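26 Aug 2021

The third week in Derkport is finished and I have slept well only one night. The apartment is good, but the ships in the harbor use their horns at five in the morning, and my body still thinks it is in Ineck, where the only thing at five is the bread truck. I try not to complain. I wanted to move closer to the water for many years.

Today I took the bus to Hollis to ask about the evening language class. The bus costs 2 dollars and the driver doesn't give change, so I lost some coins again. The woman at the desk gave me a paper with 256 words that every student should know before the first lesson. I read it on the way home and I knew most of them, but I didn't know "ledge," and I mixed up "thorough" and "through" as I always do. The class has 35 places. I put my name on the list and paid the first part.
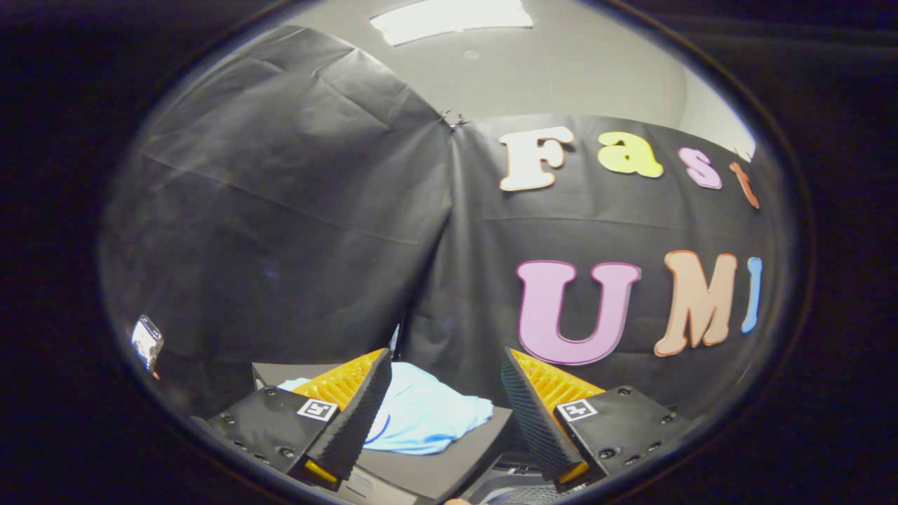
Why do I want a class now, after so many years of speaking this language every day? I want to write letters without fear, and at work I still ask a colleague to read my longer messages before I send them.

My mother would laugh at this. She learned to read late, with my school books, and she wrote her shopping lists very slowly and in beautiful letters. I brought one of them with me from Ineck. It says onions, soap, thread, and then a word I can't read. I keep it inside the dictionary, at the letter O.

In the evening I cooked lentils and burned the bottom of the pot a little. I called my sister in Bresmont and we talked for 80 minutes, mostly about her roof. It has leaked since July and the roofer doesn't answer his telephone. She asked if I feel alone here. I said that I feel new, and she was quiet for a moment and then told me to buy a thicker curtain and something for my ears.

Tomorrow I must go to the post office before work and ask again about the box with my winter shoes. Also buy milk, a blue pen, and coins for the bus if the bank will give them to me.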